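Reporting a Reconciliation: How Entertainment Websites Cover Disputes Between Television Personalities

Final Project Report, Media and Communication
Submitted by Katherine Cusi and Jhair Taipe
Supervisor: Snædís Hjaltested
Saturday, May 16, 2026

1. Purpose of the project

This report examines how entertainment websites wrote about one public falling-out between two television presenters, Katherine Sánchez and Máté Kocsis, who fronted the cookery contest Hastoreck together until last August. The dispute began when Mr Kocsis left the programme between series. It was declared over in a joint interview given to the celebrity weekly Sotelo. The project asked whether the tone of the coverage changed once the pair had made peace, and who was quoted in each period.

2. Material and method

The articles were gathered from two websites, Sotelo and Birex, and stored in the shared archive on a desktop computer in the department. A search for both surnames returned 789 items. Duplicates, picture galleries without text and programme listings were removed, and 103 articles remained. Three of these could no longer be opened in full and were set aside, so that the final sample was 100 articles.

Each article was read by both authors separately. Headline, opening paragraph and direct quotations were coded on a scale of 5 points, from openly hostile to openly friendly. Where the two readings differed, the article was discussed with the supervisor.

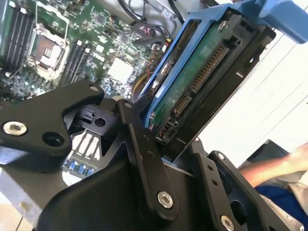

Figure 1. Hard disk drive in its blue plastic carrier, inside an open desktop computer.

3. Findings

Headlines remained hostile for longer than the articles beneath them. In the weeks after the joint interview, Birex continued to use words such as "feud" and "snub" above text which reported that the two presenters had dined together and were on good terms. Sotelo changed its wording sooner, as might be expected of the title that had published the interview.

Quotations also followed a pattern. During the dispute most remarks came from unnamed friends. After the reconciliation the presenters were quoted by name - often from the same few sentences, copied from one article to the next. The forthcoming wedding of Ms Sánchez received a good deal of attention, chiefly on the question of whether Mr Kocsis would be invited.

4. Limitations

The sample covers written articles only. Video items and readers' comments were left out, and the podcast Wisier, on which both presenters appeared, was consulted for background but not coded. Two websites cannot stand for the whole of the entertainment press.

5. Further work

The authors recommend that a later project include readers' comments, which were numerous under the Birex articles and often disagreed with the headline. The coding sheet has been deposited with the department and may be used by other students on request to the supervisor.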